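Best tape for masking baseboards?

imadm
Painting the hallway at our place in Risdale, about 100 feet of baseboard. Is white tape okay or do I need the blue stuff?

obeidat_174
White is fine if you pull it the same day. I did five rooms that way.

Pilent
Disagree. It took the finish off my trim in August. Buy the blue.

obeidat_174
You left it on too long — even blue sticks after a week.

imadm
I already have two rolls of white, so I'd like to use them up. 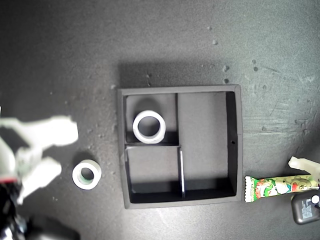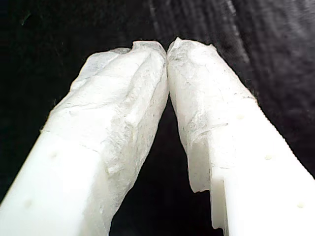
Brilcombe
Try a short piece behind a door first. Press the edge down with a putty knife.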